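Kaplan card set: Villaseñor and Bucur meet over 10 rounds at junior lightweight

The Kaplan Promotions card at the Loltach Arena will be headed by a 10-round junior lightweight bout between Faustino Villaseñor and Lucian Bucur, the promoter confirmed on Friday. The contracted limit is 130 pounds, with no rehydration clause. The bout is not for a title, although the regional sanctioning office has agreed to treat it as an eliminator provided both men make weight at the first attempt.

The two camps had been in talks since the winter. An earlier version of the contract had the bout at a catchweight of 132, which Bucur's side wanted and Villaseñor's side turned down twice. The final version drops the catchweight and gives Bucur a larger share of the purse. Neither camp would disclose the split.

Villaseñor, a southpaw, has not boxed since he lost a split decision at the Nestach Hall. He was ahead on one card and behind on the other two, and the difference on the deciding card was the point he was docked in the eighth for use of the head. His team filed a protest over the deduction and later withdrew it. His trainer, Guadalupe Cuevas, said the camp had spent most of its time on foot placement.

"He stands too square when he throws the left, and then he falls in behind it," Cuevas said. "That is how the heads came together. We shortened the left hand and we moved the lead foot outside. He has been told to take a half step after the combination and not a full one."

Bucur, 29, comes in off a stoppage win in the sixth round, his first at the weight. He boxed at lightweight for most of his career and was regarded there as a durable opponent with a good jab and not much behind it. His work rate has gone up since he dropped down. He favors a high guard and a double jab to the chest, and he tends to reset to his left after the second jab, where an orthodox opponent has little to hit him with. Against a southpaw that exit takes him away from the power hand, so the habit should serve him again, but it also puts his lead foot inside. Villaseñor's right hook was the better of his two punches at Nestach Hall, and it landed mostly on opponents who had stepped inside his lead foot.

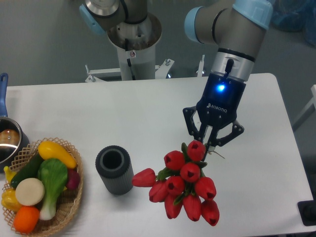

The promoter has set the bout for a 20-foot ring, measured inside the ropes. Villaseñor's side had asked for 18 feet. The smaller ring would have suited the man who wants to hold ground, and the request was taken up again at the rules meeting before being dropped in exchange for a say in the gloves. Both men will wear eight-ounce gloves from Okis. Bucur used another make in his last four bouts and had to approve the change in writing.

The commission will use three ringside judges and no open scoring. The three-knockdown rule is not in effect, and only the referee may stop the bout, on his own judgment or on the advice of the ringside physician. In the event of an accidental foul that ends the bout after four completed rounds, the result goes to the scorecards, with the partial round scored. If it ends sooner, the bout is a technical draw. The point is worth noting given that both of Villaseñor's last two bouts were interrupted for cuts caused by clashes of heads.

Cuts are the main medical question. Villaseñor had a laceration over the right eyebrow that needed stitches after Nestach Hall, and the scar runs close to an older one. He was cleared to spar in April with a face-bar headguard and has since gone back to a standard one. Cuevas said the skin had held up. The commission physician will look at it again at the weigh-in, and a bout can be pulled at that stage if the tissue has broken down.

Dayana Palacios boxes in the chief support, an eight-round bantamweight contest with two-minute rounds. She has won her last 7 by decision and is ranked high enough that a clean win should put her in line for a mandatory spot. Her opponent is still to be named. The original opponent withdrew with a hand injury, and the replacement is waiting on blood work. Kaplan Promotions said the bout would go ahead at 118 pounds or at an agreed weight no higher than 120.

Palacios works almost entirely off the back foot and has been criticized for low output. Her supporters point to her accuracy, and her last two opponents did spend the late rounds following her and missing. Judges have tended to side with her when she controls the center in the opening two rounds. When she has let an opponent have it early, the cards have been closer than the action seemed to justify.

Eustaquio Huerta returns on the undercard in a six-rounder at welterweight. He is 37 and has been out for two years, first with a shoulder repair and then through a contract dispute with his former manager -- since settled. Because of his age and the layoff, the commission required a brain scan, a stress test and an eye exam before it would issue a license. All were on file by the deadline. Huerta has said he plans to box at least three times if he comes through this one without trouble in the shoulder.

The rest of the bill is made up of four-round bouts. One of them, at cruiserweight, may be moved behind the main event as a floater, depending on how long the earlier bouts run. Doors open at 5:30 p.m., the first bell is at 6 p.m., and the ring walks for the main event are expected shortly before 10 p.m.

The weigh-in will take place the day before at the Loltach Arena, in the lower concourse, and is open to the public. Fighters have a two-hour window to come in on weight. A fighter who misses by more than two pounds loses the right to a second attempt under the bout agreement, and the other side may then cancel or reach new terms. Same-day weights will be recorded for the commission's file but will not be announced.

Kaplan Promotions said 1,000 tickets had been held back from the first release and will go on sale at the arena box office. They are upper-tier seats on the north and east sides, with a limit of four per buyer. Ringside is sold out. Tickets bought for the postponed winter card remain valid for this one, but seat numbers have changed with the new floor plan, and holders should exchange them at the box office before the day of the show.

No broadcast deal has been announced. The promoter said talks were in progress for the last four bouts on the bill, and that the undercard would be shown without commentary on the arena's own feed if no agreement was reached.

The winner of the main event is expected to be ordered into a final eliminator within the regional body's usual period. Bucur's camp has said it would take that bout at once. Cuevas was less firm and said the decision would depend on the eyebrow -- and on whether Villaseñor still wants to make 130.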